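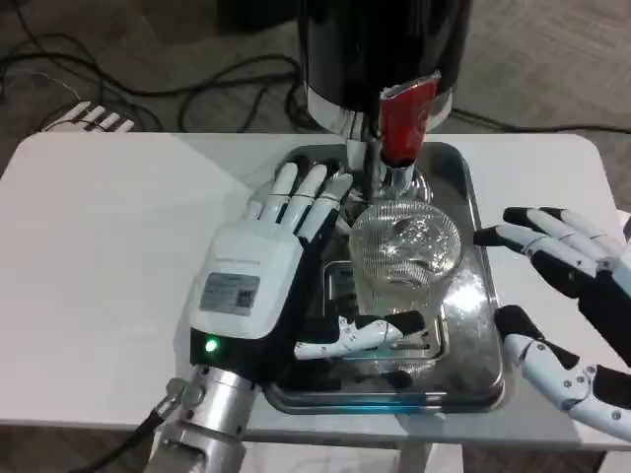
Which of the two hand controllers should go forward to the next stage?
The Huta controller, on the present evidence, with the Covness unit kept as a spare until November.

Progress report to the Shiferaw fund, 5/28/24
Prepared by Meron Abera, Zistwood

Work since the last report has dealt with the drinks dispenser task. Both controllers were run on the same pair of five-fingered hands, with the same arm settings and the same ribbed tumbler. Each was given 100 grasps.

Huta dropped or tipped the glass in three grasps, Covness in 17. Most of the Covness faults came at thumb closure, where the thumb passes low in front of the glass and the command arrives late. Lowering the closing speed helped a little – it also made each cycle too long for the target.

The red lever on the dispenser has not been included in the scores. Lever trials will be reported separately.

Of the 1,000 grasps planned for this stage, 700 remain. We ask that the order for a second Huta licence be approved before they begin. Wear on the fingertips will be checked at the halfway point.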